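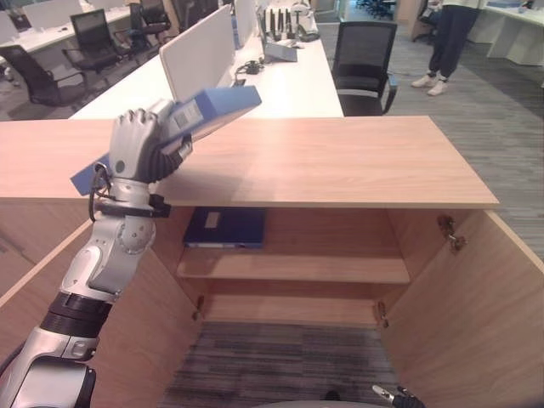

A light blue binder at the records cabinet, doors open, with a navy one on the shelf.

Retno Lubis has run the office at Westero for long enough to remember when the company kept its paper in a rented storage unit across town. There were 1,979 folders and binders on the list when she started going through them in January. She is down to 65 binders, and they all live in low cabinets on the main floor.

"People think it was a big scanning project," she says. "We scanned a little. Mostly we threw things out. There were four copies of the same lease in there."

The cabinets came from Sitska, a secondhand office furniture dealer. They are light wood, with two doors and a shelf inside, and Lubis picked them mainly for the height. The old file cabinets at Westero were tall steel ones, and they ended up cutting the room into pieces. With these, she says, you can still see across the office, and the top gives you somewhere to put a binder down and open it.

She has rules about that top. A binder can sit there while someone is using it. It can't stay there overnight. "If you leave one out, the next person puts theirs on top of it, and by Friday you've got a pile and no one knows what's in the pile."

Color does some of the work. Light blue is for anything still active, such as supplier contracts and the building lease. Dark navy is for closed matters that have to be kept for a set number of years. Each binder gets a small white label with a short name and the year it can be destroyed. Lubis prints the labels herself on a label maker she brought from home.

"I tried five colors at first," she says. "I had a chart taped up. Nobody looked at the chart, me included. Two colors, people can remember."

Asked why some binders lie flat on the shelf, she says it depends on how full they are. A half-empty binder standing upright slumps, and after a year the rings stop closing properly. Full ones stand. Thin ones lie down, label up, one deep if there is room.

The doors took some getting used to. They swing out wide, and in the first weeks people kept walking into them. Lubis moved two of the cabinets farther from the walkway and asked everyone to close up when they were done. She says it works on most days.
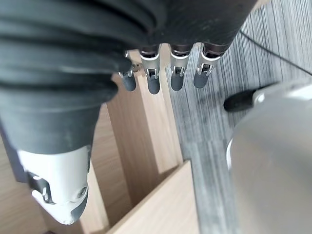
Open compartments in light wood.

She likes open compartments for things that are on the move. At her last job, at a shipping office called Alano, every desk had its own tray, and papers sat in them for months. Now she walks past at the end of the day and looks. If something has been in the same spot for a week, she asks about it.

The hardest part was getting people to let go of things. One department, which handles the Tseng account, had 35 binders and wanted to keep every one. Lubis sat down with them over two afternoons and went through the contents page by page. They kept 11.

"I didn't push," she says. "I asked when they last opened it. If they couldn't tell me, I put it to one side, and at the end we looked at what was on that side."

Shredding was done by an outside company, in about 100 sacks. She kept the receipts. They are in a navy binder.

Her advice for other offices is to buy the cabinets last. Westero ordered its first ones before the sorting was finished and ended up with more than it needed. The extra ones now hold printer paper and the good coffee cups.

Lubis plans to go through the binders again next January. She has already put a note in the front of each one with the date it was last checked and her initials.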